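Contents | Before you start | Setting the table | Sorting | Care | Back to top

Section 3. Sorting blocks into wicker baskets

Use this section with the Promham block set. Storage of the full set is covered in Section 7.

3.1 Setting the table

1. Cover the table with a white cloth. Let it hang over the front edge.
2. Smooth out large folds. Small wrinkles will not affect sorting.
3. Set the wicker baskets on the cloth, open side up.

Note: Do not load a basket with over 400 g of blocks. The weave may spread.

3.2 Placing a block

1. Pick up one block by two opposite sides.
2. Bring it over the rim of the left basket. 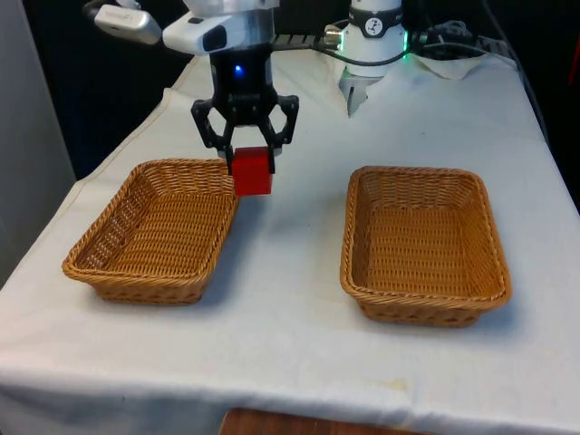

3. Move the block in past the rim and lower it toward the basket floor.
4. Let go close to the floor. Dropping blocks from a height chips the corners.

Caution: Do not drag blocks across the rim. Loose wicker ends can scratch the finish.

If a block catches on the weave, lift it straight up and start again from step 2.

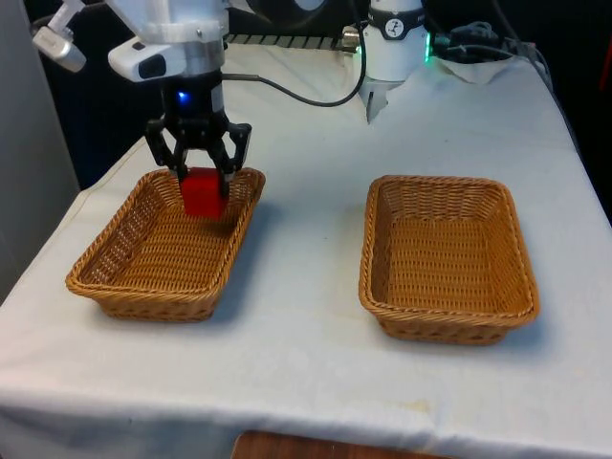
Fig. 3-2. Red block inside the rim of the left basket.

3.3 Care

Brush the baskets out with a dry brush. Wash the cloth separately in cold water. Replacement baskets can be ordered from Prorside, part 573.

Text: Nerea Robles. Revised March.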